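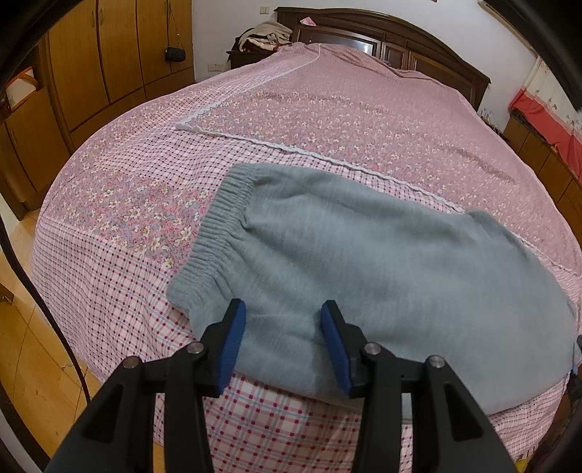
Figure 7. Gripper open over a garment laid on a bed, waistband to the left.

7. Recording a garment task with the Brurncombe hand-held gripper

Before this section, complete the pairing steps in section 6. The wrist camera must show a live picture in the Clorex app.

7.1 Setting out the garment

1. Clear the middle of the bed or table. Bedding can stay on, including patterned covers.
2. Lay one garment sideways and fairly flat, within easy reach of where you will stand. Small folds and creases do not need smoothing.
3. Choose a garment that differs in colour from the surface under it.
4. Route the cable to one side, away from your feet.

Note: Gathered elastic waistbands are easier to pick up than a single layer of cloth. Start with one of these if you are new to the gripper.

7.2 Opening and closing the fingers

1. Hold the grip with the trigger released. The fingers rest fully open.
2. Check that the two blue textured pads face each other. If one is twisted, see 7.4.
3. Squeeze the trigger until the pads meet, then release. Do this twice before every session so the app can set its zero point.

CAUTION: Keep your free hand away from the linkage pins behind the fingertips. The joints can pinch skin.

7.3 Recording

1. Press the side button once. The light turns green.
2. Hold the gripper open over the garment for a moment, with both fingertips in view of the camera.
3. Lower the fingers on either side of the part you want to grasp, and close slowly.
4. Fold or move the garment. Limit each recording to 20 seconds.
5. Release the cloth, lift clear and press the button again.

If the app shows error 1955, the camera has lost its connection. Reseat the plug and record the take again.

7.4 Pad care

Wipe the pads with a damp cloth after every 16 recordings. Do not use solvent. Replacement pads are sold in pairs under the Fuchs label through the Zudville parts counter. Change both pads at the same time.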